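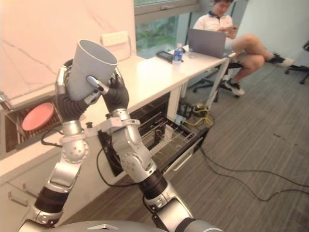 Section 4, fig. 1. Light grey cup at the counter, with the drying rack at left and the dishwasher open.

4. Loading and unloading the dishwasher

6 min read

Okay, this is the section I get the most questions about, so I've rewritten it from scratch (last revised 8/6/24). If you're staying at the Bollport apartment for a night or a month, you'll be using this kitchen, and the dishwasher has a few habits you should know before you fill it. It's a Vomine, it's a good machine, and I love it dearly, but it is fussy about plastic!

Before you start

Open the dishwasher door all the way until it rests flat. There's no click or anything, it just stops. Then have a look at what's already inside. If the magnet on the front says CLEAN, skip down to "Unloading" and come back here later.

Loading

1. Scrape the plates into the bin under the sink. You don't have to rinse them. I used to rinse everything and my brother-in-law Edgars Laur, who put the kitchen in, finally talked me out of it. The exceptions are oatmeal and egg, which set like cement.

2. Tip out any cups before they go near the machine. Look down inside, too, especially if it's a plastic one that somebody's had a smoothie in.

3. Cups go on the top rack, upside down, leaning a little so water doesn't pool on the base. The plastic ones are wider at the rim than at the bottom, so they like to wobble. I wedge them between the prongs along the side and that holds them fine.

4. Plates go on the bottom rack, all facing the middle. Leave a gap between them if you can.

5. Give the spray arm a spin with your finger. If it hits something (it's nearly always a spatula handle), move that thing and try again.

6. Put one Verosent tablet in the little door compartment and snap the lid shut. One is plenty, even for a full load.

7. Turn the dial to program 2 and close the door. Program 2 runs at 70 minutes and I use it for practically everything.

CAUTION: No plastic on the bottom rack, please. The heating element is down there, and I've got a salad bowl shaped like a potato chip to prove it.

CAUTION: Don't walk away and leave the door down. It's right at shin height and you will find it in the dark.

Unloading

1. Wait until the machine beeps, then open the door a crack and go do something else for a while. The steam is hot.

2. Empty the bottom rack first. If you start at the top, the water sitting on the cup bases drips all over your nice dry plates.

3. Plastic never dries as well as china does, so turn each cup right side up and check it. Any water left in there, shake it out over the sink and wipe the inside with a dish towel.

4. Anything still damp can go in the drying rack that's set into the counter. Stand plates up between the metal tines, on edge. Cups can go in rim down.

5. Flip the magnet back to DIRTY. I forget this one constantly.

NOTE: The white countertop wipes down with a damp cloth and a drop of dish soap. Please keep puddles away from the wall outlet above it, and don't use the scrubby side of the sponge on the marbled wall. The plain side gets everything off, including coffee.

If something goes wrong

The machine beeps three times and won't start: the door isn't quite shut. Pull the bottom rack out and push it back in until it goes all the way.

Cups come out cloudy: the salt is low. There's a bag of Ugwu dishwasher salt in the hall closet, next to the vacuum. Fill to the line and screw the cap on tight.

Error 742 on the display: that's the filter. Lift out the bottom rack, twist the filter to the left, rinse it under the faucet and twist it back in. Then run program 2 empty.

For anything else, leave me a note on the fridge or send a message and I'll get back to you the same evening if I can.

Next: Section 5, The stovetop

1649 views | 2 comments | Share
Contact the host | © Bollport Apartment Guide | Back to top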